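Open morning at the Ocampo linen and folding rooms

I went to the October open morning at Ocampo expecting to stay an hour and came home in the middle of the afternoon with a notebook full of folding diagrams. If you have any fondness at all for laundry (and I do, I really do), this is a lovely place to spend a day.

The building used to be a bakery, and you still go in through the old loading doors. Doors opened at nine and by half past the front hall was packed. They had let in 100 of us, split into groups of 18 or so, and mine was led by Consuelo Nava, who runs the sorting floor and talks about cotton the way other people talk about their grandchildren.

We started with sorting. Everything that comes in goes onto long slatted benches, by weight first and color second, which surprised me. I have always done it the other way around at home! Consuelo handed us a stack of mixed jersey and terry and let us try it with our eyes shut. You can feel the difference straight away, although I got one wrong and put a thin hand towel in with the T-shirts.

Next came the washing hall, very loud, and then the pressing room, very warm. The big flatwork press is a Dosoma and they are proud of it. A sheet goes in at one side looking like a used napkin and comes out the other as smooth as paper. I watched six or seven go through before somebody nudged me along. They also keep an old hand mangle in the corner, painted green, and children were allowed to turn the handle.

The folding room was my favorite by a mile. It is bright and quiet, with white work surfaces, and the smell of clean cloth hits you at the door. Hermenegildo Meléndez has been folding there for years and gave us a 55-minute class that I would happily have sat through twice. He teaches what they call the long strip: bring the sides in until you have a narrow bundle, run your palm down the length of it, then fold up from one end. The trick is in the corners. If a corner gets tucked inside on the first fold, the lump follows you all the way to the shelf, and you have to open the piece up and start over.

He is very patient about it. Jersey is the hardest, he told us, as it stretches one way and sulks the other. Mine came out wider at one end every single time.
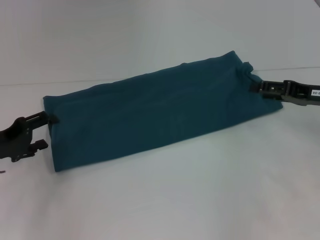 A teal piece folded into a long strip, with one corner still bunched up at the narrower end.

I did get a decent one on my fifth try, a dish towel, and I was ridiculously pleased with it.

After class there was coffee in the yard, plus a table of seconds for sale. I bought 2 bath sheets from the Kostiteo range with slightly wonky hems, which bother me not at all. The lady at the table wrapped them in brown paper and tied the string in a proper bow.

A few practical notes if you go next time. Wear layers, because the pressing room is hot and the yard was chilly. Parking behind the building fills early, so try the side street by the Ever garden center. The class list is a sheet of paper by the door and you want to put your name down as soon as you arrive. Flat shoes, too, as there are a lot of stairs between the washing hall and the folding room.

I have since refolded my whole linen closet, and the bottom shelf is still waiting for another go at the jersey.

Contact | Copyright, all rights reserved | Back to top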